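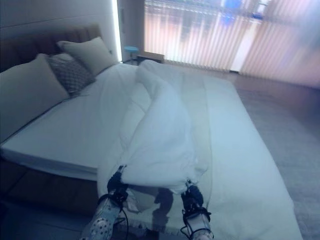 README – Lirance bed-making set, second release

Hi, and thanks for grabbing this. I'm Seon-mi Yang. I ran housekeeping at the Kellel, a serviced-apartment place, for nine years before I moved over to the Lirance project, so if you want the neat technical version, read the notes Kenji Abernathy put in the docs folder. Mine is the version for people who want to know what the job is and what happens to the staff when part of it gets handed to a machine.

What's in it

640 episodes of two-armed work on made and unmade beds: spreading a duvet, squaring the corners, folding back the top, setting pillows. The arms are driven by an operator, and 14 people took turns at that. Five of them are room attendants from the Kellel, and I fought pretty hard to get them on the list. They were paid their normal rate plus a training loading, and they could go back to the floor whenever they liked (two did, no hard feelings).

Each episode has the head camera view, joint positions for both arms, gripper state and a short text label. The labels use our words, so "foot corner" means a corner at the foot of the bed and "dressing" means getting the duvet on and straight. If a label says "redo", the operator wasn't happy and started that step again. Please don't filter those out without a look – they're some of my favourites.

Why duvets

Because they wreck your shoulders! Lifting a big duvet by its corner, leaning over a low bed, over and over before lunch, is where most of my sore-back chats came from. A low bed is the worst of the lot. The fabric bunches up in the middle, you grab what you think is a corner, and it's just a fold. 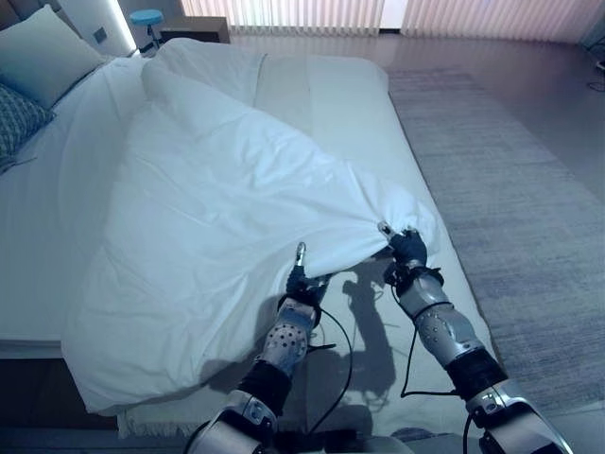

So that was the bit the attendants wanted gone first. They didn't want to lose the finishing, and I get that. A guest notices the cushions and the fold, and there's some pride in it.

What changed for us

The trial rooms still have an attendant in them. She checks the linen, does the bathroom and sorts the finish on the bed. The slow part is the waiting, and everyone grumbled about it in November until we changed the order of the room so there was always something else to get on with. Hours stayed the same through the trial, and I got that in writing. I can't promise what another employer would do with a set like this, and I'd be fibbing if I said the staff weren't worried.

Known gaps

Light-coloured bedding is way over-represented. 43 episodes have a dropped grip and are labelled "drop". There are no bunk beds and no cots.

Folder names starting with "yeo" are from the older recording software. Same format, but the labels are shorter.

Questions about the files go to Kenji. Questions about rosters or talking to your own crew can come to me, and I'm usually at my desk after 2 pm.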